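Stolalberg Packing and Storage Board > Tables and work surfaces
Thread: Green mat on the bottle table, keep it or lose it?

tapegun_east
Posted 2020-05-25
We check tall plastic bottles by hand before they get boxed for the Dudham shop. The table had a bare top until December, when we put a green Gomico mat on it. I like the mat. The other shift wants it gone. Their complaints are that bottles don't slide on it the way they did on the bare top, and that the tape gets pulled up whenever somebody drags something across the left side.

What we do is pick up a bottle, look at the label and the cap end, and set it back down. Last month we did 1,187 bottles, so a small annoyance adds up.

My questions:
Mat or no mat for this kind of work?
Do you stand the bottles up or lay them down while they wait?
Is there a tape that won't wrinkle so much? 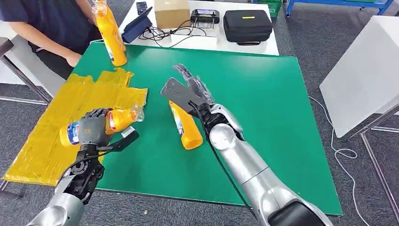
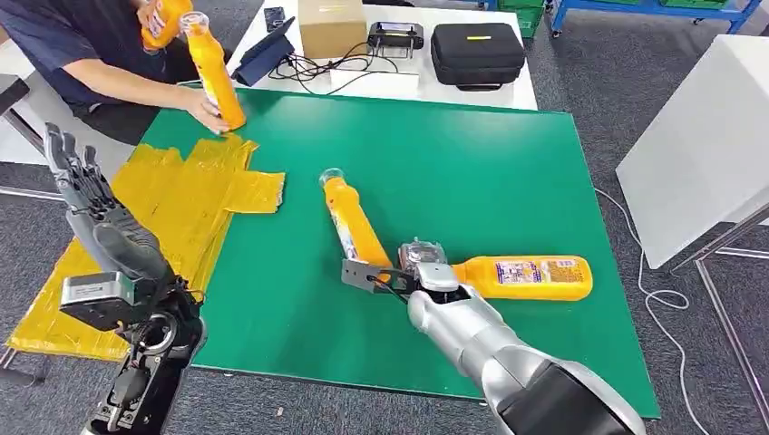
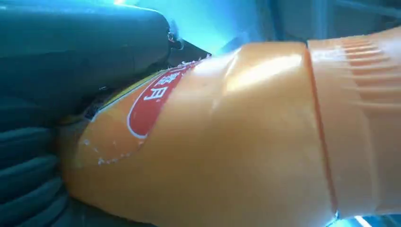 First two: the green mat, with the yellow tape over on the left. Last one: a bottle lying down, label side partly turned away.

shelf_liner
Keep the mat. We ran a bare table for years and every bottle had scuffs on the label by the end of the day. The mat gets the scuffs now and the labels look better.

On the second question, I lay them down. A bottle that is lying down can't fall over.

dudham_dave_no
It can roll, though. I stand everything up. Tall bottles tip if you bump the table, so don't bump the table. We have up to 40 standing at a time on ours and lose a couple to the floor in a week.

shelf_liner
A couple a week is more than I lose in two months. If they are going to roll, put a strip of wood along the edge.

tapegun_east
No strip on ours. The near side just ends and there's carpet below. They don't break when they go over but you have to bend down and get them, and then look at them again.

pallet_and_a_half
Try the tape question first because it's the easy one. Yours looks wrinkled and it's laid in a lot of overlapping strips. Every overlap is another edge for something to catch. Pull it all up, wipe the surface, let it dry, and put down as little as you can. Press from the middle out. If you need it for marking a spot, use a thinner tape. If you need it for holding something down, use a wide one and only at the ends.

quietdock
Disagree about wide tape. Wide tape wrinkles worse than narrow unless two people lay it. I use Pillay floor tape, the narrow roll, and change it every 3 weeks whether it looks bad or not.

pallet_and_a_half
Floor tape on a table is overkill, and it leaves glue when you take it off. Fine on concrete, less fine on a mat you want to keep.

quietdock
Mine comes off clean if I warm it with a hair dryer first. Takes a few minutes.

dudham_dave_no
Back to the mat. Is it fastened down at all? A loose mat on a smooth table is worse than no mat. If it creeps while you work, that might be what is pulling the tape up, and the dragging is getting the blame.

tapegun_east
It isn't fastened. I checked this morning and it does shift a little if you lean on it. I hadn't thought about the tape being over the side of it.

shelf_liner
Then that's your problem. Don't run tape from the mat to anything next to it if the mat can move. Put 2 rubber pads under each corner and keep the tape on one surface or the other.

labelsidecount
Reading this with interest as we handle something similar with an oval label. We lay ours down with the label facing up so the next person doesn't have to turn them. If they are standing you have to spin each one. That saved us more time than anything to do with the table.

dudham_dave_no
You can stand them with the label facing you too.

labelsidecount
You can. People don't.

tapegun_east
OK, plan for this week. Tape comes up, mat stays, rubber pads go under the corners, new tape on the table only. I'll ask the other shift to try laying the bottles label up, and they can stand them again afterward if they hate it. Does anyone know if Gomico sells the mat in a shorter length? Ours takes up most of the table and I'd like some bare top at one end for the boxes.

quietdock
They used to. The shop in Stolalberg will also cut one down if you bring it in, but measure it yourself first. They cut mine short.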